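Wood spatula care, slotted or solid?

Kitchen Tools and Utensils > Wood and Bamboo
9 replies

plirkix
Posted February 16, 2020

I'm replacing my flat nylon turner with wood and can't settle on slotted or solid. I cook mostly eggs, hash, ground meat and the odd piece of fish, in a 10 inch carbon steel pan. My old one melted at the corner and I don't want another plastic one.

Also, what do you all put on them? The shop that sold me my cutting board said to oil everything once a month forever. That sounds like a lot for a spatula.

ornard_kitchen
Slotted. You lift fish out and the fat stays in the pan. I've used the same slotted one for 9 years and it has one small chip in the corner. Mineral oil twice a year, no more.

Misano
Solid for ground meat. A slotted blade lets the meat pack into the slots and then you're picking it out with a toothpick at the sink. If you can only own one, get solid with a straight front edge. You scrape a pan with the edge, and the slots don't help with that.

ornard_kitchen
I've never needed a toothpick. Rinse it when you're done cooking and the slots clear on their own. People leave them sitting in the pan until after dinner and then blame the slots.

Misano
With thin slots, maybe. Mine were narrow and cut rough on the inside, and egg stuck in there like glue.

thai_basil_97
Look at the inside of the slots before you buy. If they're fuzzy, fold a strip of 220 grit and pull it through each one a few times. Then wet the whole thing, let it dry overnight, and sand again lightly. The first wetting raises the grain and the second sanding takes it off for good. Do this before any oil goes on.

Check the handle too. I like a rounded one. The flat handles stamped out of one board dig into my palm when I'm scraping.

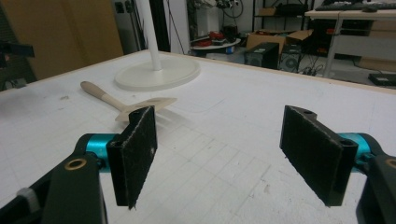 plirkix
Can I put a wooden spatula in the dishwasher if I take it out before the heated dry?

thai_basil_97
Keep it out of the dishwasher completely. The long hot wash does most of the damage, and skipping the dry cycle won't save it. Hand wash with regular dish soap, wipe it off, and let it dry with air on both sides of the blade.

plirkix
OK, hand wash it is. Leaning toward slotted for now, and I'll sand the slots if they need it. What oil?

Misano
Food grade mineral oil from the drugstore. Wipe it on, leave it overnight, wipe off what's left. Don't use olive oil, it goes sticky and starts to smell. I did that to a spoon one July and had to throw it out.

ornard_kitchen
Agree with Misano on the olive oil. I'd add that the oil is mostly for looks on something this thin. A dry spatula works as well as an oiled one. Boards are different because they can warp.

Misano
Don't agree there. Dry wood picks up onion and curry a lot faster. I keep 2 spatulas, one oiled and one I never got around to, and the dry one smells like last week's dinner.

thai_basil_97
For the smell, rub it with coarse salt and half a lemon, rinse, and dry it standing up. If that doesn't fix it, sand the blade with 100 grit, then 220, and oil it again.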